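Hillow 画材と紙の店
ホーム > 紙 > 水彩ブロック > Hidenus 851

Hidenus 851 水彩ブロック 中目 15枚とじ
品番 851
価格 2000円(税込)
在庫 あり(残りわずか。Briltport倉庫のぶんは次回便)
更新 2026年2月10日

再入荷しました。お待たせしてすみません。前回ぶんは展示シーズン前に全部出てしまい、ご予約の方にだけ先にお送りして、やっと店頭とこのページに出せます。取り急ぎ。

どんな紙か

コットン入りの水彩紙、四辺のり付けのブロック。目は中目。色は生成り寄りの白で、真っ白がほしい方には向きません。蛍光剤なし。表と裏で目がちょっと違って、裏のほうが平ら。裏に描く方もけっこういます。
にじみはゆっくりめ。ウェット・オン・ウェットで空をやると、境目が急に止まらないので楽。逆に、かちっとしたエッジを出したいときは少し乾くのを待ってください。リフティング(拭き取り)は普通に効くけど、ステイニングの強い青と緑は残ります。これは紙より絵具の話。
マスキング液は使えます。貼りっぱなしで一晩置くと表面を持っていかれることがあるので、その日のうちにはがすこと。テープは弱粘着のものを。

仕様
品番:851
枚数:15枚
とじ:四辺のり付け、一か所だけ切り込みあり
台紙:厚み5ミリの灰色ボール紙
表紙:濃紺、箔なし
目:中目のみ(細目・荒目は今のところ予定なし)
サイズ:ひとつのみ。F4より少しだけ横長。既製の額に入れる方は余白をみてマットを切ってください
生産:Briltport

旧版との違い

前のロットから台紙が厚くなりました。膝の上で描いてもたわまないように、という要望が多かったので。そのぶん重いです。旅行に持っていくには正直ちょっとかさばるかも。表紙の紙も変わって、前は手の跡が目立ったのが目立たなくなった。中身の紙は同じです。ロゴの位置が違うだけで「別物ですか」と問い合わせをいただきますが、同じものです。
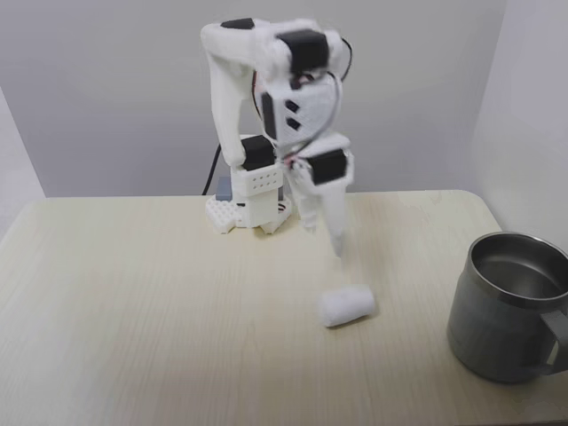
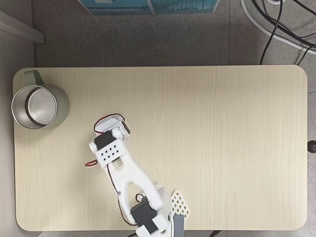
ブロックは水を張ったまま描けるので水張りいらず、ただし一枚目をはがすまで次が使えません。何枚か並行で進めたい方は二冊いります。はがすときは完全に乾いてから、切り込みにペーパーナイフを入れてゆっくり一周。カッターは刃が下の紙に入るのでやめたほうがいい。乾くまでは水平に置いてください。傾くと顔料が片側に寄ります。机で描くなら水入れの位置も気をつけて、写真のマグみたいに机の端に置くなら、ブロックは少し離して。ひっくり返すと側面の切り込みから水が入って、下の数枚がくっつきます。うちの店でもやりました。くっついた紙は無理にはがすと毛羽が立つので、乾かしてから練習用にどうぞ。

使ってみた感想(スタッフと近所の作家さん)

Roya Zamaniさん(植物画)
細い線はちゃんと立つ。目があるので細密の葉脈はちょっと苦労、裏を使ったらだいぶましになった。白の色味が好き。スキャンすると少し黄色く出るから補正はいる。

Kidus Tekleabさん(風景、Tekleabアトリエ)
屋外で使ってる。風があっても紙がばたつかないのがいい。台紙が厚くなって画板を持たなくなった。のりがやや強くて、角のところだけはがすのに時間がかかる。次の版で直してほしい。

Mekdes Kumsa(店員)
墨でも試しました。にじみは和紙とは全然別。薄墨の層を重ねるのは気持ちいい。濃墨は少し沈みます。木炭はのるけど定着が甘いのでフィクサチーフ必須。

コメント募集中です。辛口でもそのまま載せます。掲載した方には次回使える送料券を。

7月のグループ展について

毎年7月に店の二階で、お客さんの水彩を壁にかける小さい展示をやっています。今年もやります。紙の指定はなし、851じゃなくても出せます。ただ、額なしで展示する場合は反りの少ない紙でお願いします。去年、湿気で端がくるっと巻いた作品が何点かあって、途中でかけ直しになったので。搬入の日程と出品票は決まりしだい別ページに。担当はTekle Mamo。質問は店あてのメールで、件名に「グループ展」と入れてくださると早いです。

よくある質問

・一枚売りはありますか
ないです。見本の切れ端ならレジでお渡しできます。通販の方は備考欄に「見本希望」と書いてください、同封します。

・学校でまとめて買いたい
できます。見積り出します。冊数と納期だけ先に教えてください。請求書払いも可。ただし年度末は混むのでお早めに。

・ガッシュは?
問題なし。厚塗りすると折り曲げたときに割れますが、それはどの紙でも同じかと。

・アクリルは?
薄めなら。盛るならキャンバスか板のほうがいいです。

・鉛筆の下描きは消えますか
HBくらいまでなら。練り消しで軽くたたく感じで。硬い消しゴムでこすると目がつぶれて、そこだけ絵具が濃く入ります。

・保存はどうしたら
買った袋のまま、平らに。立てておくと台紙ごと反ることがあります。湿気のこもる押し入れの下段は避けてください。古くなるとサイズ(にじみ止め)が弱って、点々と吸い込むところがで出てきます。

・入荷連絡はもらえますか
はい。下の「入荷のお知らせ」から。メールはBit-na Wooの名前で届きます。迷惑メールに入りやすいみたいなのでそちらも見てみてください。

送料・返品

送料は全国一律、金額はカート画面で出ます。ほかの紙と同梱できますが、ロール紙は別便。角つぶれで届いたときは、開封前でも後でもいいので写真を送ってください。交換します。表紙の小さいすれは交換対象外になります、すみません。使いはじめたあとの「思ってたのと違う」返品はお受けしていないので、迷ったら先に見本を取りよせてみて下さい。

いっしょに買われているもの
Hillow 平筆(ナイロン混)
Hillow ペーパーナイフ 竹
弱粘着マスキングテープ 白
練り消し

カートに入れる
入荷のお知らせを受け取る
紙の一覧にもどる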